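Let Supporting Actors Stay Supporting Actors

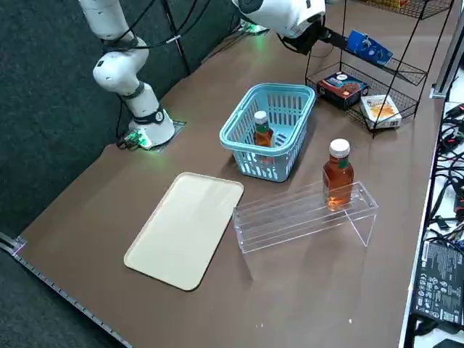

By Mercedes Usuga
11 Jul 2025
7 comments | Share

The second season of "Clukgate" ended last month, and the network has already said what comes next. Tello, the harbor pilot played by Märta Engström, is getting his sister written out and his own landlady written up. Engström plays the landlady. She had 19 scenes in the first season and not many more in the second, and now she will carry a series of her own called "Emden."

I like Engström a lot. I think this is a mistake.

I should fix something in that first paragraph before the comments do it for me. Tello is played by someone else. Engström is the landlady, Iltia, and always has been. I wrote it fast and I'm leaving it in, and it does show how the two characters run together once you start talking about the show.

Iltia works because we see her for two minutes at a time. She comes down the stairs, asks Tello for the rent, says one thing he doesn't want to hear, and goes back up. We don't know where she lived before. We don't know who the man on the phone is. In the December episode she hangs up on him and then stands in the kitchen with her coat on, and the show cuts away. I have watched that scene five times.

A series of her own will have to tell us who he is. It will need a first episode that explains the move and a brother who turns up owing money. Each of those things could be done well. Put together, they take the character I liked and answer every question I had about her.

People will point out that there are good spinoffs, and there are. Most of the ones I remember took a loud character and gave them a new town and a new job. Iltia is a quiet character, and her best scenes depend on somebody louder standing across from her. Take Tello out of the hallway and she has to start the conversations herself.

There is also the parent show to think about. A third season of "Clukgate" without her will need a new person in the building, and viewers will spend half of it comparing.

A fan petition asking the network to keep her where she is had 2,337 names when I looked this morning. I signed it. I don't expect it to change anything, and I will watch the first episode of "Emden" when it airs. I'd be glad to see Engström get top billing in almost anything else.

Share this | 7 comments

Recent in Television
Clukgate Season 2 Finale: What Happened at the Lock
Why Are Episodes Getting Longer Again?
Five Shows That Should Have Stopped a Year Earlier
Readers' Picks: Best Opening Credits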